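Ticket: Submission form drops attachments, Naduvlow rezoning consultation
Opened by: Soledad Varela, residents' group
Assigned to: Dinesh Sandhu
Priority: 2
Status: Open

Soledad Varela
Hello Dinesh, and thank you for picking this up so quickly. Several neighbours on Justlow Street have been trying to lodge objections to the rezoning through the council's consultation page, and the form takes their written comments perfectly well but loses whatever they attach. Emiliano Esquivel put in a four-page letter with a shadow diagram and got a receipt that says "0 files". He's tried two browsers and his daughter's laptop. Submissions close Mon 13 April, so you can imagine the mood at our end!

Dinesh Sandhu
Hi Soledad, lovely to hear from you again, and sorry it's over this. Could Emiliano send me his receipt number and the name of the file exactly as he saved it? We had something similar in January with the parking survey, when apostrophes in file names upset the upload.

Soledad Varela
He's sent it through to you now. The file is called "Emiliano's objection — final", so I think you may be on to something. Reinhold Kuhlmann's went in without any trouble and his was just called "letter".

Dinesh Sandhu
That's the one, I'm fairly sure. I renamed Emiliano's file without the apostrophe or the dash and it attached first go on the test form. I've asked Amado Manalo on the web team to fix it properly, and in the meantime please ask everyone to stick to plain letters and numbers. Anyone with a "0 files" receipt can lodge again using the same email address and the later one will replace the earlier.

Soledad Varela
Wonderful, I'll pass that around the street tonight. One more thing — will the first lot of comments still count if someone doesn't get around to lodging again? A few of our older neighbours found it hard enough the first time.

Dinesh Sandhu
Yes, the written comments are safe and will go to the planners as they stand. If anyone would sooner bring a paper copy to the front counter, we'll scan it in and add it to their submission. I'll leave this ticket open until Amado's fix is live.

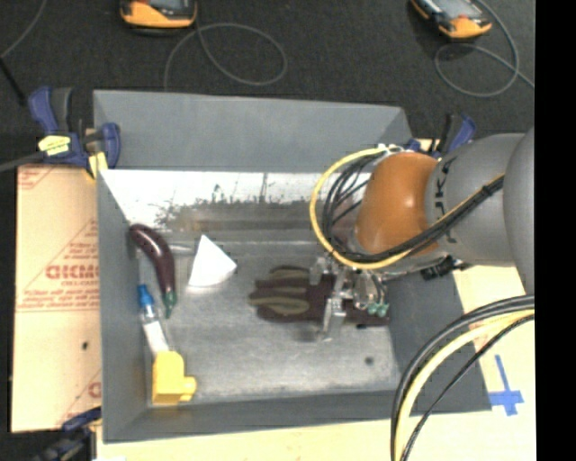

Amado has just told me he'd like to try it with a few more odd file names first, so if your neighbours have any others that failed, send them my way and I'll pass them on to him.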